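# Progress Report: Desktop Computer Refurbishment and Parts Recovery

**Submitted to:** Zomstead, Community Equipment Fund
**Submitted by:** Kirnska Reuse Workshop
**Date:** 15/12/2020

## 1. Period and scope

This report covers work carried out under the equipment grant since April. The grant supports the collection of retired office computers, the recovery of usable parts, and the return of complete machines to schools and adult learners in the district. Laptops and monitors are outside the scope and are handled under a separate budget.

## 2. Intake and output

The workshop received 227 desktop computers during the period, most of them from the closure of the Mykhailiuk offices. Of these, 67 have been rebuilt, tested and delivered. The remaining machines are either waiting for inspection or have been set aside for parts.

Spending on consumables, replacement drives and shelving stands at $3,054. Shelving cost more than planned. The original quote did not include delivery, and the workshop chose to absorb the difference instead of reducing the number of shelves.

## 3. Work on the bench

Each tower is opened, cleaned and checked against its intake sheet before any part is removed. Hard drives come first. Every drive is recorded by serial number and either wiped or set aside for destruction, according to the donor's instructions. Memory follows, then the optical drive where there is one, and last the power supply.

Drive caddies have turned out to be a larger matter than the proposal allowed for. Many of the donated towers hold their drives in molded plastic carriers that fit only one family of case. A carrier with a broken tab can keep an otherwise sound machine off the delivery list for weeks. Staff now keep every intact carrier, including those from scrapped towers, and sort them by case type.

Cable handling has also changed. In the first months, data cables were pulled out together with the drives, and several connectors were damaged. The current practice is to free the cable at the drive end, leave it attached to the motherboard, and fold it clear of the memory slots.
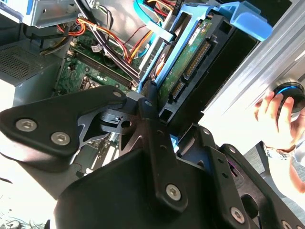 The first photograph shows a hard drive in its blue caddy inside an open tower; the second, a gray plastic part on a ridged aluminum surface.
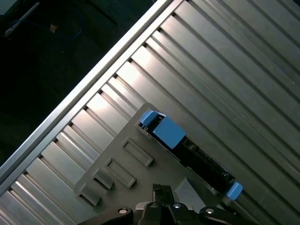 Shufen Xue, after reading a draft of this section, asked that the report be plainer about the carriers. In her view the workshop should stop accepting towers that arrive without them, as the time spent searching for a match is greater than the value of the finished machine. She also wrote that "a shelf of good computers with no way to mount a drive is still a shelf of scrap," and requested that the intake form be changed before the next collection.

The form has been revised in part. Donors are now asked whether drives and carriers are still in place. The workshop has not adopted a full refusal, and proposes to review the question with the fund once the present stock has been cleared.

## 4. Records and data handling

Wipe records are held in the Nelulix inventory and can be supplied on request. Two drives could not be matched to an intake sheet at the last check. Both have been locked away and will be destroyed if the donor cannot be identified. Zaid Haddadin is responsible for this follow-up and will confirm the result in writing.

## 5. Difficulties

- Bench space remains short. Opened towers take up more room than expected, and testing has to stop when a large delivery arrives.
- Small screws and brackets were mixed together during the summer move. Sorting is still under way.
- Older machines need memory that is no longer easy to buy at a reasonable price.

## 6. Next period

The workshop will finish inspection of the remaining towers, complete the labeling of the parts shelves, and begin deliveries to the adult learning center. A second workbench is requested under the existing budget line - no increase in the total grant is sought. A supplier quote, this time with delivery included, will be forwarded separately.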